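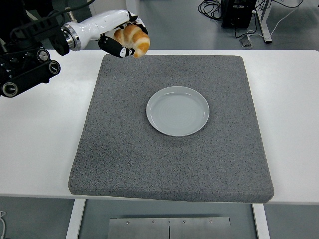

**Week 2 handout: when should the fingers close?**

Right, last time we got as far as the wrist pose and then ran out of hour, so I'm picking up from there. The task is still croissant onto plate, and the policy we're poking at is the one Giang Phùng trained over the summer with Piston, our in-house training code. If you haven't got Piston running on your own machine yet, please talk to Toivo Miettinen before the lab and not during it!

Remember what the policy gives you. At every tick it spits out a short chunk of future actions: the arm joints, plus one number for the gripper, where 0 is closed and 1 is open. The joints are the easy bit (I know, I know, it didn't feel like that last week). They change smoothly, so if you average two overlapping chunks you get something sensible in between.

The gripper number doesn't behave like that at all. In the demonstrations it sits near 1, then drops very quickly, then stays low until the release. Average two chunks that disagree by a few ticks about when the drop happens and you get a mushy half-closed command, and half closed is a horrible thing to do to pastry - you nudge it along the mat and the next observation is already out of date.

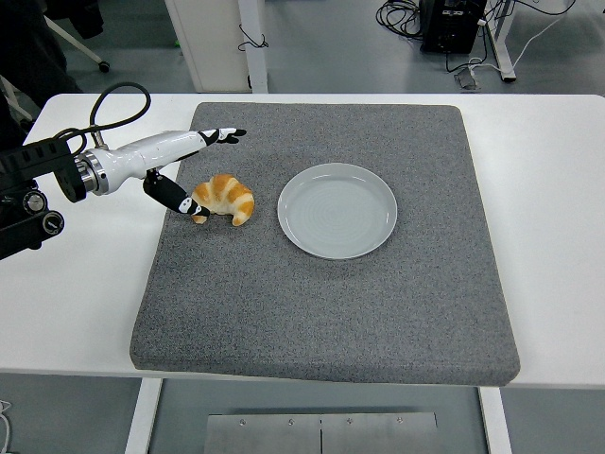 So what do we do about it? My preference is to keep averaging the joints but take the gripper value from the newest chunk only, with a bit of hysteresis on top:

```
if state == OPEN and g < 0.3:
 state = CLOSED
elif state == CLOSED and g > 0.7:
 state = OPEN
```

Gareth Blackburn ran both versions from the same checkpoint. Plain averaging finished 89 trials out of 192 and the hysteresis version finished 94, so a small gain, and I wouldn't bet my bike on it. Isabelle Turcotte thinks the thresholds matter more than the averaging does. She may well be right, and you'll find out in the exercise.

**For the lab**

- Plot the raw gripper value from every chunk against time, on one set of axes.
- Mark the tick where `state` flips.
- Try 0.5 for both thresholds and write down what the plot does near the grasp.

Logs are in the `atano` folder, dated 2020-10-03. Ignore the ones from August, they use the old joint order.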